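4.2 Posting frequency and follower retention

We tracked 314 business accounts on Zaramico over 31 weeks. Accounts were grouped by posting rate, and 69 that changed owner were dropped before analysis. Retention was measured with the Sellent panel tool.

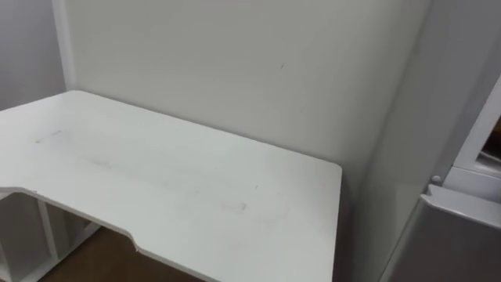

Figure 3. White desk in a room corner, with a curved cutout in its front edge.

Does a higher posting rate reduce follower loss? Only up to eight posts a week; beyond that the loss rate was flat.

Replies showed a stronger link than posts. Accounts that answered comments within a day kept more followers at every posting rate - the gap was widest among small firms. Paid reach was not controlled for.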